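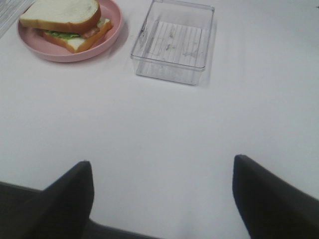 README: Skitico sandwich set, fault notes

I put this set together at Trendembridge after the gripper started acting up on me. The job is simple: toy bread, bacon, cheese and lettuce move between clear trays and a pink plate. The trouble is the left finger. It stalls on closing, and the log still says "grip OK"! 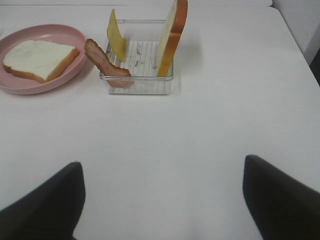

So please don't trust that flag. I filter on motor current instead (column 4), and even then I check the wrist video before I keep an episode. There are 1000 episodes, and the bad ones are marked fault=2. 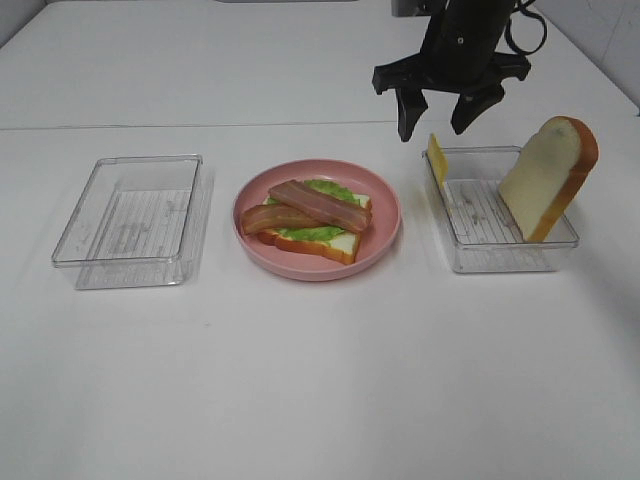
Markby, June

I swapped the finger cable and the stalls got rarer, but they're still there. Keep your hands out while it's retrying, it can snap shut late.

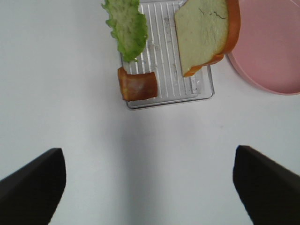
Wrist view, gripper open, lettuce and meat on the tray.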